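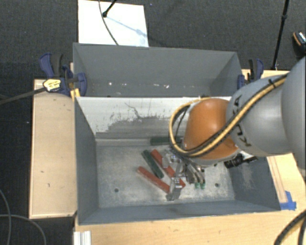

Hopkin Workshop Services – Stores and Materials Section
Member forum > Storage > Mixed contents in the gray bins

stores_desk
Members are asked to comment on the contents of the front gray bin. Colored blocks and metal parts are presently kept together on the bin floor, with red pieces lying against the metal. The Section proposes that blocks and metal parts be held separately from February. The second bin, directly behind, would take the metal.

prudgate_bench
We support the proposal. One of the long red pieces already shows a scuffed edge along its side. Our bench at Prudgate adopted separate bins last year and has had fewer returns.

votine_40
I must respectfully disagree. The Votine exercises call for mixed contents, and sorting them only means that someone must mix them again before each session. Scuffing does not affect their use.

prudgate_bench
It affects the fit of the blocks in our trays. Form 2171 asks for undamaged edges.

votine_40
Form 2171 applies to items on loan – it does not cover bench stock.

skiranport_stores
May I ask whether a liner has been considered? The floor of the bin is visibly scratched. At Skiranport we use a cut rubber mat, which lifts out for cleaning. Mixed contents could then remain.

stores_desk
A mat is acceptable to the Section provided it lies flat. Votine may keep mixed contents on that basis. The remaining benches will be asked to separate theirs. Please send bin measurements to the stores desk before 2000 hours on the last day of the month.

votine_40
Agreed. Measurements will follow. I would still prefer one rule for all benches.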